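Sternanberg Community Kitchen
Storeroom and tidying project: progress report to the Tidolier fund

Hello again, and thank you for being so patient with me over the last report (I know it came in late, and without the receipts). This one has everything stapled to the back, or it will once I find the stapler, which went into a box during the move.

So, where are we? The big news is that the storeroom is finally a room you can walk into. When we wrote the application there were shelves on one side and a sort of landslide on the other – old trays, folding chairs, two dead toasters and a great many jars with no lids. All of that has been sorted. The chairs went to the hall, the jars went to whoever wanted jars, and the toasters went to the recycling yard on a Friday, which is the only day they take anything with a plug.

We've painted too! I'd put down one coat in the budget and it needed two, so the paint line is over, but we saved on shelving by keeping the old uprights and buying only new boards. Of the 2,000 dollars you gave us we have 371 left, and I'd like to talk about that further down.
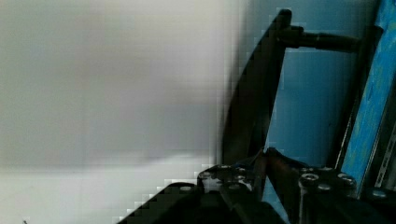 Sternanberg, June

The packing side has moved along nicely. We bought 30 lidded tubs from Bulo, all the same size so they stack, and 12 of them are filled, labeled and up on the shelves. Baking things are done, and so are the paper goods and the big serving dishes. The rest are waiting on me, mostly, as I keep changing my mind about whether spices should live with the dry goods or next to the stove. (The cooks have strong feelings about this and they don't agree with each other.)

The door is still a problem. It sticks at the bottom and you have to give it a shove with your hip, fine if your hands are empty and pretty awful if you're carrying a tub of flour. Okoth Joinery came to look at it and say it wants planing and a new hinge, and their quote is in with the receipts. Could the leftover money go toward that? It wasn't in the original plan, so I'd rather ask first and have it in writing from you.

One change to what we promised: we said we'd have a printed list of everything in the storeroom. We've gone for a whiteboard by the door, because things move in and out so fast that the printed one was wrong by lunchtime. I can still type one up for your records if you need it.

Next up are the spice tubs, the second set of boards for the back wall, and a proper clear-out under the sink, which I have been avoiding. Come by any morning after nine if you'd like to see how it's going – the coffee things were the first tub I unpacked.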